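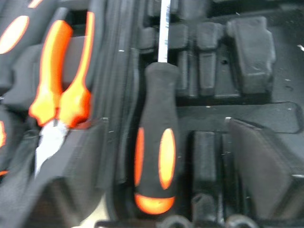 Fig. 1. Wrist view, gripper fingers either side of a screwdriver handle in a moulded tool case.

Unit 4: What does the detector know?
Handout, revised 7th January

Read this before the lab. The Ernetti notes you were given last term make perception sound solved, and I'd like you to arrive with some doubt.

1. Colour is a weak cue
Most of you will start by thresholding on orange. Try it on Fig. 1. The screwdriver has orange inlays and an orange end cap, the pliers have orange grips, and the handles at the left side have orange on them too. Some of that orange is washed out to yellow, and one inlay at upper left is nearly white in the middle. A threshold wide enough to keep the bright parts may well join tools you wanted apart. Black handles on a black tray don't help either.

2. Confidence is not accuracy
In our Orkport runs the Segers detector gave scores over 80 on grasps that then missed. A score tells you how the network ranks its own guesses. It does not tell you where the handle is in millimetres. Before you quote a score in your report, plot it against measured error. If there is no trend, say so.

3. Blur and timing
Wrist images go soft when the arm moves. The usual advice is to stop, wait and shoot again, and the Clavar planner does this with a fixed 20 ms pause. I have seen no good argument for that number. Measure your own settling time over at least 15 stops and use what you find.

4. The fingers are in the way
Your own gripper hides part of the view in every close approach. Masking it out is fine, but check that the mask still fits when the fingers open or close - a stale mask eats real tool pixels and raises no error.

5. Training data
The stock set has 2000 images, which sounds like plenty. Many are near copies from the same few approaches. Split by run, never by image, or your test result means very little.

For the lab
Bring one failure your pipeline can't explain, with its log. Working demos are marked too, but I will ask how often they work. Reports are due in April.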